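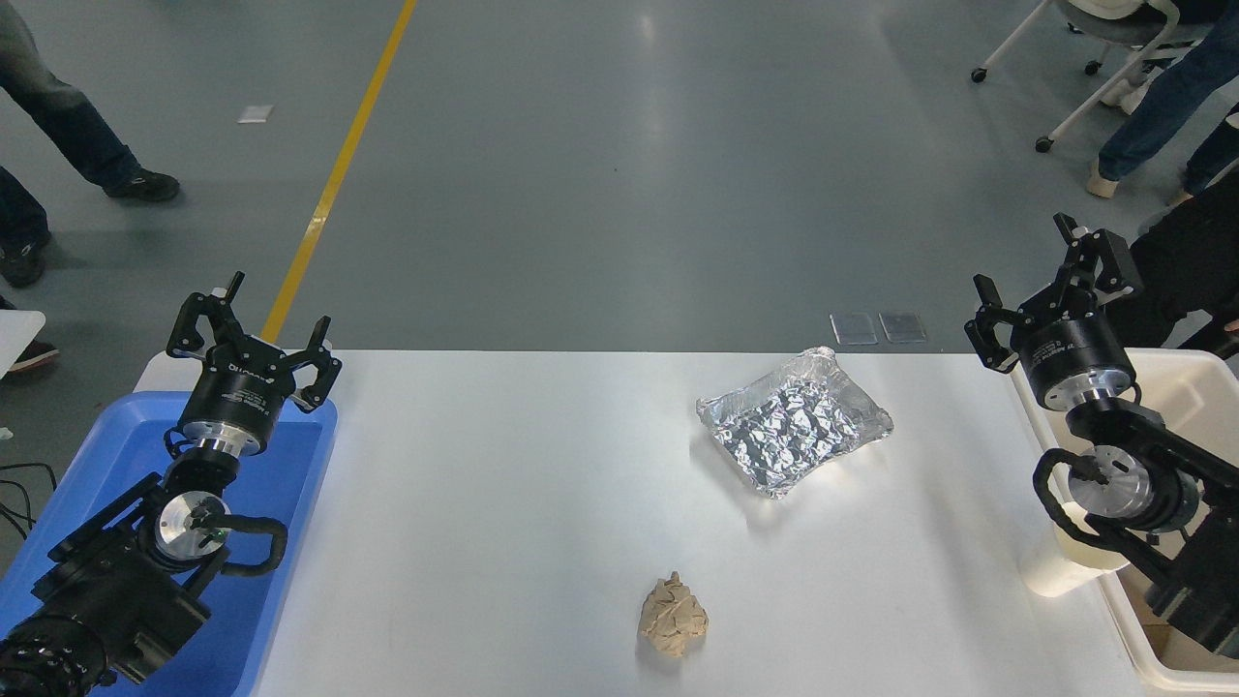

Foil packet and the leftover lump on the white table

Reusing foil to wrap air-dry clay?
Posted by hurnow_bench

I keep leftover clay in kitchen foil between sessions. By the next morning the outside has a crust, and flecks of foil stick in the creases. The packet is folded into a rough rectangle. Is the foil too thin, or is the folding wrong? Lumps weigh up to 326 grams.

Valter Cunha

Foil alone is a poor seal once it has been crumpled. Every sharp crease can open a pinhole, and a folded seam passes air. Wrap the clay in plastic film first, pressed flat against the surface, then put it in a zip bag with the air pushed out. Foil can go over the film if you want it to hold a shape. For a crust under 1 mm, wipe with a damp sponge, wait 5 minutes and knead. Thicker than that - cut it off. Pick out the flecks before kneading, not after.

flastport8

I just use a tub with a lid. Wet paper towel in the bottom. Mine lasted 19 days, different clay though.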